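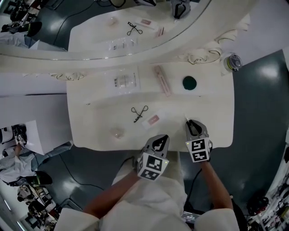 Tidying the vanity table with a pair of handheld grippers, eyelash curler in the middle.

How to budget for a handheld gripper setup (without going broke on the bits you forgot)

I get asked about money more than anything else on this blog, so I've finally written down how I plan a kit order. It's for small teams who want to record people doing everyday jobs with handheld grippers, and who have one pot of money and no second chance at it!

Step 1. Write the job list before the shopping list
Ours was dressing tables, then kitchen drawers. A dressing table sounds easy until you think about what sits on it: an eyelash curler, a bit of card, a slim box, a jar with a lid. Thin, flat things are hard on fingertips. If your jobs are all mugs and tins you can spend less on the jaws, so decide that now.

Step 2. Split the pot
My total for the Raltesel project was £3398, and no, I didn't pick that number (it was what was left in the grant). I put 70 per cent into the grippers and the head camera, and the rest went on everything else. I'd started with far less for "everything else" and had to redo the sheet twice.

Step 3. Price the grippers as a pair
Ask for one quote covering left and right, with spare fingertips listed on their own line. Kaplan quoted me for a single unit first and I nearly missed it. Check whether the marker cubes or plates are included, and if they aren't, ask what a replacement set costs. They get scuffed, and you'll want clean ones in the drawer.

Step 4. Add the dull stuff
Cables (longer than you think, plus something to cover them where people walk), chargers, storage, a shelf to keep the props on. I set aside £800 for all this and used nearly every penny. Storage ate most of it.

Step 5. Budget for props and the room
Props are cheap one at a time and then suddenly they aren't. I allow £50 per table setup and buy doubles of anything small. For furniture, go second-hand, and try to get at least one piece with a mirror. Reflections give you a second view of all your objects and of whoever is standing nearby, so you'll want to test your tracking with one before you sign off on a camera.

Step 6. Borrow before you buy
Ovisex let us have a demo pair for a fortnight in February, and I'd push any supplier for the same. Do a full day with them. My wrists told me more about the weight than the spec sheet did, and we changed our order as a result.

Step 7. Check delivery dates against your room booking
Our space in Flornerton was booked before the second camera mount had even shipped. Get the dates in writing and keep the quote open until you have them.

My spreadsheet has one tab per step, with a column for the quoted price and another for what I paid in the end. The gap between those two columns is where next year's numbers come from, so fill it in as the invoices arrive.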